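Bodbridge test kitchen, bench notebook
Friday, March 22, 2019

Leaf storage, second round

Today I continued with the green leaves. In February we kept them in closed boxes and the edges became brown too quickly, so Rizwan asked me to repeat with a damp cloth inside the box. I took 3 boxes from the cold room, 200 g of leaves in each, and wrote the lot number 2675 on the lids. Geetha did the weighing and I wrote.

I judge each leaf in the same order: first the rib, then the surface between the veins, last the upper edge. The edge is the most difficult for me, as it is curled and one must look at both sides.

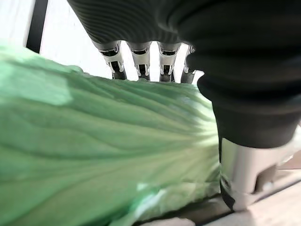

How long should a leaf stay out of the cold before we look at it?
Up to 50 minutes, with the box lid closed. After this I don't trust the bending of the rib, and the leaf should go to the compost and not back in the box.

Lionel prefers to cut the rib and look at the cut face. I tried it on two leaves from his box, but I did not learn more from it than from bending. For the next round I will cut only when we disagree.

I also want to change how we hold the leaf to the light. Against the light the thick pale veins are easy to follow, and a bruise should show as a darker patch. But a fold makes a dark shadow too, and last time I wrote down some folds as bruises. So: flatten with one finger, look again, then write.

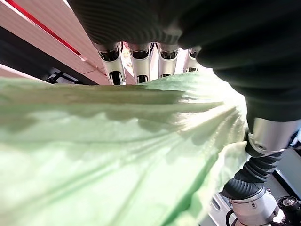
To do before the next round

Ask Ynyr if the Skosano cloths can be boiled.
New pencil labels for the lids, the ink ones run.
Lionel's box: repeat the weight, I can't read my own number.
Order from Piątek the same kind of leaves as now, not the mixed crate.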